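Mudthorpe craft hall packs up its front counter ahead of the move to Merkari Street

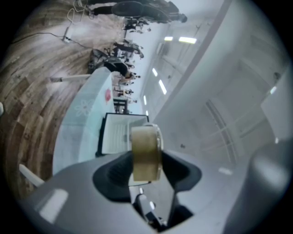

After eleven years in the same long room, the Mudthorpe craft hall is packing its things and moving four streets over, and if you have ever dropped in for a sewing evening or a cup of tea you will know that this is no small job. The packing began in May and has been going along at a friendly pace ever since, with people coming by after work to wrap, stack, label and (it has to be said) stand about and talk over old times.

The hall will open again at 118 Merkari Street, in the bright corner building where the Zhuravel bakery used to be. The new place has a proper storeroom, a ramp at the side door and windows on two sides, and the sewing groups have been asking for better daylight for as long as anyone can remember.

Dragica Nedeljković has run the hall for most of its life and has been making the packing lists at her kitchen table. She started with the yarn shelves and the pattern books, then went on to the glassware and the display pieces, and left the front counter until last so that people would still have somewhere to leave a message or pick up a key.

"I thought we had very little," she said, laughing, during a packing evening. "Then we opened the cupboards! We found buttons I sorted with my mother, and a whole drawer of zippers, all of them green. I have no idea what we were planning to make."

The pale counter with its curved front has greeted visitors for years, and plenty of people have asked whether it is coming along. It is. The white flower on its face will stay where it is too, and so will the little round red sticker, which Dragica says she has grown fond of and would miss. The counter will go in the second van, wrapped in blankets, and will stand just inside the door at the new address, a bit closer to the window than it does now.

The old wooden floor has to stay behind, of course, and there are mixed feelings on that score. It has been danced on at every winter party, swept after every felting class and searched on hands and knees for more dropped pins than anyone would care to think about. The new floor is tile. Mirjana Kneževič, who teaches the Saturday children how to weave, has already offered a big rug from her own front room to make it feel more like home, and several families have promised cushions.

Packing supplies have come from all over town. The hardware shop Sukance gave 90 flat cartons and a generous pile of packing tape, and when those cartons ran out a few days later it kindly sent over another 37, bringing the total to 127. Anyone who has a few sturdy boxes sitting in the garage is still very welcome to bring them by, particularly small ones, as books and fabric get heavy in a hurry and the stairs at the back are steep.

Mirjana asks that everyone write on two sides of a box as well as the top. She moved house a couple of years ago and spent most of a month hunting for her coffee pot, and she would like to spare the hall the same trouble with its kettles. Loom parts should go in the boxes marked with blue pen. Cords and power strips are to be coiled up and put together in one carton at the very end, once the last lamp has been switched off.

A collection for the moving costs has brought in over 1000 dollars so far, most of it from the cake table and the sale of spare fabric. That will pay for both vans and for a new lock on the side door, and whatever is left is going toward shelves. There is still a good amount of fabric to be had, mostly cottons and some nice heavy curtain material, and Dragica would much prefer to see it go home with somebody than carry it down the steps.

Evening classes are taking a short break while everything is in boxes, but the knitting circle has said it will meet in members' homes until the new room is ready. If you don't know whose house is next, ask at the counter while it is still there, or call Dragica, whose number is on the front door.

Packing goes on from six in the evening through the end of the month. Tea and something sweet will be provided, and comfortable shoes are a good idea.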